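Plelano Bench Covering Kit – Kraft Paper and Blue Grid Tape

Disposable covering for large work tables, supplied by Cinell
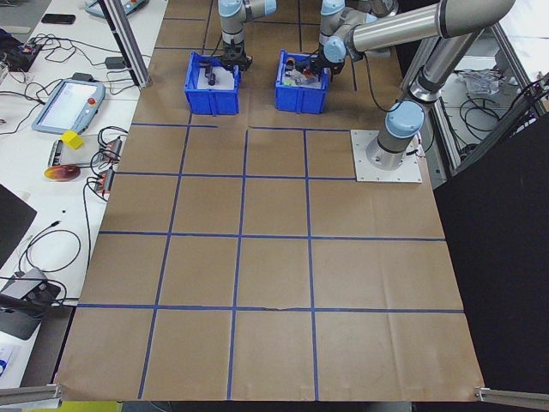 The Plelano kit covers a table top in brown kraft paper and divides it into rectangles with blue tape. It is intended for sorting, assembly and inspection benches where parts need a marked position and the surface is replaced on a regular cycle. The paper takes pencil and felt marker. Notes can be written directly beside a cell and discarded with the sheet.

Order code 2389 is the complete kit. Order code 629 is replacement paper only, and 258 is replacement tape only. Bins are sold separately under 291.

Kit contents
Kraft paper, brown, one roll
Grid tape, blue, two rolls
Edge clips, eight
Layout card, printed both sides
Squeegee, felt edge

Fitting
Clear and wipe the table. Residual cutting oil or silicone spray will lift the paper at the corners.
Roll the paper out from the far edge toward the operator and fix the far edge first. Smooth from the centre outward with the squeegee.
Mark the outer border before any interior lines. Lay all the long strips, then the short strips across them. Do not stretch the tape; stretched tape creeps back overnight and opens a gap at the crossings.
Where a mounting plate sits on top of the paper, tape up to the plate and stop. Do not run tape underneath it. Bolted fixtures should be re-torqued after the first shift, as paper compresses slightly under load.

Use with bins
Plastic bins are best kept side by side along the far edge, which leaves the grid clear for work in progress. A flat tray or sheet in the bottom of a bin makes small dark parts easier to find. Mixed small items can share a second bin, with fine hardware left in its bag.

Cabling
Keep cables off the grid where possible. Coils left at the bench edge drag on the tape ends and are the usual cause of early replacement. Controllers, meters and power adapters belong on an adjoining bench.

Limitations
The paper is not dissipative and is not a substitute for an ESD mat. It is not suitable for wet processes, soldering or hot-air work. Adhesive colour may transfer to unsealed timber if tape is left in place for an extended period – test a corner first.

Compatibility
Fits the Zwane and Soren table ranges without trimming. For other tables, cut the paper flush with the frame rails and clip at the corners.

Storage and disposal
Store rolls upright and dry. Used paper can go in the paper recycling once the tape has been peeled off.

Changes
From October the kit includes eight clips; earlier kits had six.

Technical enquiries: Rafia Janjua
Orders and returns: Kgomotso Mnguni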